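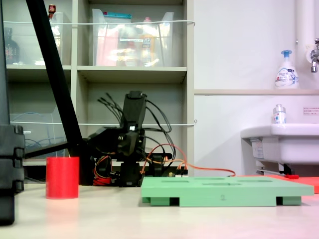 Home Reviews Workplace Training Contact

Search reviews Enter keyword Go

Skaker Bench Arm: Review for Small Assembly and Kitting Departments

The Skaker is a servo-driven tabletop arm sold as a kit to employers who want to test automation before committing to a production cell. Mukormont evaluated one unit over a single quarter in its kitting department, where staff place molded parts into fitted trays by hand. The review covers setup, daily operation and the effect on the employees assigned to it. The department paid the full price for the kit and received no support beyond the standard warranty.

Setup

Assembly was carried out by Yutong Dai, a maintenance technician, with the printed manual and one call to the supplier. The mechanical work is within reach of anyone who has rebuilt a conveyor drive. Wiring is another matter. The leads to the servos are long and exposed, and the kit includes no channel or sleeve for them. Departments should budget for cable management and should not allow the unit to run near loose clothing until that work is complete.

The arm must be fixed in one position relative to the work. Mukormont marked reference points on the table with yellow masking tape, and operators were instructed to check them at the start of every shift. A board that has been bumped out of place will spoil an entire session.

Operation

Training and testing were done with a foam sorting board in place of customer parts. The board has four openings — octagonal, round, cross-shaped and square — and the arm is asked to pick up a piece and bring it to the opening that fits. The exercise is plain, and it proved a fair stand-in for the tray work, in which a part has to be gripped squarely and turned to the right angle before it will seat.

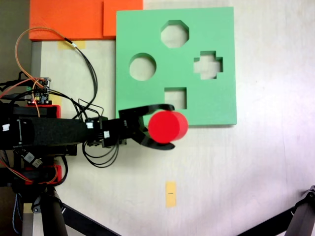 Over the trial the department logged 252 attempts. Of these, 104 were completed without an employee touching either the arm or the piece. Round pieces gave the best results, as their orientation in the opening does not matter. The cross was the weakest by a clear margin. Most failures began at the grip: the two fingers closed off center, the piece tilted, and the remainder of the motion was wasted.

The speed is modest. An experienced kitter is considerably faster on every shape, and no department should purchase this unit in the expectation of higher output.

Effect on Staff

The department had assumed that the arm would free an employee for other duties. During the trial it did the opposite. One person was needed at the bench whenever the arm was powered, to reset pieces, record outcomes and stop the motion when a grip went wrong. Shiyu Wan, the senior kitter on the day shift, held this post for most of the quarter and described it as "more tiring than the trays, in a different place." Her hands were rested; her attention was not.

Management accordingly limited each session to 30 minutes and rotated the post among those who requested it. Piece-rate targets were suspended for anyone on rotation, a step that should have been taken on the first day. Two employees declined to take part and were not asked again.

There were gains. The failure log drew on the knowledge of people who handle the parts daily, and several of their remarks led to changes in the manual trays themselves. Wan's notes on how a part should be approached are now part of the induction for new staff. The department also regrades the bench post from this month, having accepted that supervising the arm is skilled work and should be paid as such.
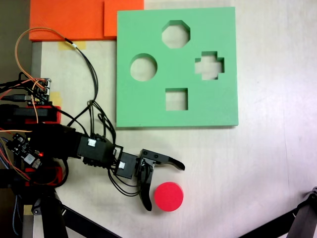
Comparison With the Alora

Mukormont also borrowed an Alora arm for one week. It is quieter and its cables run inside the body, but a worn finger must be returned to the factory. On the Skaker, Dai replaced one at the bench between shifts. The Alora costs more than 900 dollars above the Skaker — a difference that is hard to justify for training use.

Recommendation

Suitable for departments that wish to learn what automation would require of their staff, provided that hours at the bench are paid and counted as work. Not suitable for production. Purchasers should order spare gripper fingers with the kit and agree on the rotation with employees before the arm is switched on.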